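ok budget thread because three people have asked me the same thing this month and I keep typing it out in DMs

We're a small shop. Two rooms, one corridor, a lot of doors. Trying to work out what to buy for next year's data collection without blowing the lot on arms in December like last time

First thing. Arms are the expensive bit and we don't need more arms. Said it to Evaristo, said it to Ekrem, saying it to you. We need more hours of people doing ordinary stuff with handheld grippers

So the list as it stands:
handheld grippers, 7 pairs
spare fingers for all of them
marker cubes, spares, lots
cables cables cables
wrist straps
one proper shelf to put it all on

Got quotes from Jutetti and Brinex. Jutetti cheaper per pair but fingers are sold separately and you only find that out on page four of the pdf. Brinex throws in a spare set. Once you add it up theres hardly anything in it

Brinex lead time is 19 working days. Jutetti wouldn't give me one in writing. I've been burned by "soon" before so that's a mark against

Spare fingers: budget more than you think. We had 400 down for consumables last year and it was gone before Easter. Mostly fingers, some tape, one very sad charger

Someone asked why not print our own. We did. Fine for cups and boxes. Anything where you push down hard on metal, they go soft at the base and you're reprinting at 9pm. Ekrem Çınar has a drawer full of dead ones if you want to see

Also pls budget for PEOPLE. A gripper pair sat in a box collects nothing. I've put in 34 sessions for the first quarter and that's with breaks, handover and someone checking the files after. The hours cost more than the kit - by a lot

Task list matters for the order too. Drawers, lids, switches = standard fingers fine. Doors are the awkward one, you want one hand on the lever and the other free for whatever you're carrying through

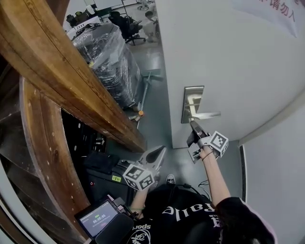

Which is why I'm not splitting pairs. Had an email from Evaristo Caputo suggesting we buy singles and share them round to save money. Lovely idea, no. Half our tasks need both hands and you end up with two people waiting on one left gripper

Things I forgot to budget last time, so you don't:
- batteries and somewhere to charge them
- storage, the files are huge
- postage on returns (!!)
- foam covers for the mics, they vanish
- a day for setup after every software update

Gündoğdu do refurbished kit btw. Haven't used them, price is tempting. Would want to hold one before I commit, and I'd keep refurb to the backup set only

Jemuslow is the project this all comes out of, so it has to be spent inside the project year. No carrying over. If the order isn't in by the end of the month we're stuck with what we have untill spring

Current plan - Brinex for the main pairs, Gündoğdu for one backup if they'll send a sample, arms money stays where it is. Evaristo still has to sign it

If anyone's had Jutetti deliver on time tell me today please, form's open on my other screen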